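Section 6: Trying Two Hand-Held Grippers Side by Side

I wrote this bit for anyone at Lillisdale who has to choose between the Jullico and the Odell before a long collection run. You'll want both tools, both battery packs and a second person. Wakana Sekiguchi usually stands in as my second person and she's very patient, but anybody who has read the glove notes in Section 2 will do.

Before you start

Charge both packs fully. I once compared a fresh Jullico with a half-flat Odell and wrote a whole page of complaints about slow fingers, and every one of those complaints was about the battery (sorry, Odell people). Wipe the lens on each tool with the cloth from the lid pocket, never your sleeve.

Then pick your room. I like a big ordinary office far better than a tidy lab bench, as it's full of the stuff that trips a tracker up: glass, mesh, strip lights, long repeating railings. If a gripper's camera can keep its bearings among all that, it'll cope with a kitchen.

Caution: On a mezzanine or a landing, keep the tool on your side of the railing at all times and put the wrist strap on first. There may be people underneath.

Fitting the marker card

1. Slide the square marker card into its holder with the arrow on the back pointing towards the fingers. It should click. If it doesn't click, it's in upside down, and yes, it will still go most of the way in and look perfectly fine.

2. Put your gloves on now, before you pick the tool up. Black ones, please! The pale ones bounce light back at the lens and the exposure starts hunting about.

3. Hold the gripper out at chest height and have your partner do the same with the other one. Each of you should be able to see the face of the other's card. A tilted card is all right and you'll get plenty of tilt in normal use, so don't stand there like statues trying to keep it flat. What you're looking for is the whole black border, all four corners, with no thumb over it.

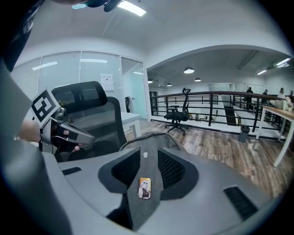 4. Check the readout on the controller. Yupanqui (the logging program, see Section 4) shows a green dot for every card it can read. You want a dot from each tool. If yours flickers, tip the card slightly away from the nearest ceiling light and watch it settle. Glare is nearly always the culprit.

Note: Cards get scuffed. I bin mine as soon as a corner goes grey. Efraín Cusi colours his in with a marker pen and swears by it, but his dropouts are worse than mine and I've told him so.

Checking the finger mount

5. Switch the motor off. I mean properly off at the pack, with the little light out.

Caution: Never push a fingertip into the mount with the motor live. The fingers close on power-up, and they close quickly.

6. Look down into the V of the mount. Both ribbed faces should be clean, and the notch where they meet should be clear of fluff. Glove fluff loves that notch. Press gently on each side through the gap and feel for wobble. A tiny bit of give is normal on the Jullico. On the Odell there should be none whatsoever, so if you feel any, tighten the collar screw a quarter turn and try again.
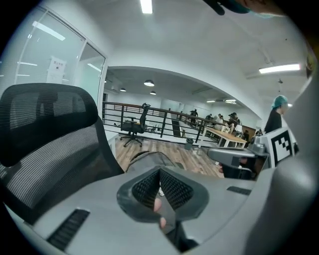 Checking the mount with fingertips in the gap. A second gripper, with its marker card fitted, is off to the right.

7. Run a finger along the vent grilles on the top of the housing. Dust in there makes the tool run warm, and a warm tool drifts. A soft paintbrush does the job nicely. Don't blow on it (you'll only send the dust further in).

8. Power up again and let the fingers do their opening and closing routine with nothing between them. Listen as well as look! A dry squeak means the slide wants a drop of the oil from the kit. A click at the same point every time means a chipped tooth, and that tool is out of the comparison until it's been mended.

Running the comparison

9. Choose your objects. I use the 14 on the card in the lid, with the awkward ones (the teaspoon, the folded cloth) mixed in among the easy ones so that you don't get into a rhythm.

10. Do every object with one tool, then swap tools with your partner and do them all again in the same order. Swapping matters a lot. Lanying Zhong has much smaller hands than me and her favourite was the one I couldn't get on with at all, and if we'd each stuck to one tool we'd have blamed the wrong thing.

11. After each pick, say "held" or "dropped" out loud so it goes on the audio track. Mumbling is a nuisance for whoever is labelling it later, which at our place is Zoila Agudelo, and she does remember who mumbles.

12. Have a rest after 17 minutes. Your wrist starts to sag at that point whether you notice it or not, and the second tool gets a worse score purely for being second.

Note: If the view swings a lot while you walk between objects, slow down at the turns. Plain walls and glass give the camera very little to hold on to, and a quick spin in front of either is the easiest way to lose track.

Writing it up

Save both runs under the same session name and put the tool's initial at the end, J or O. Fill in the comfort sheet while your hand still aches, before you've had your tea. If the two tools come out close, go with the one you found easier to hold, and send your sheet to Agnese Šimkus so she can order the spare fingers to match.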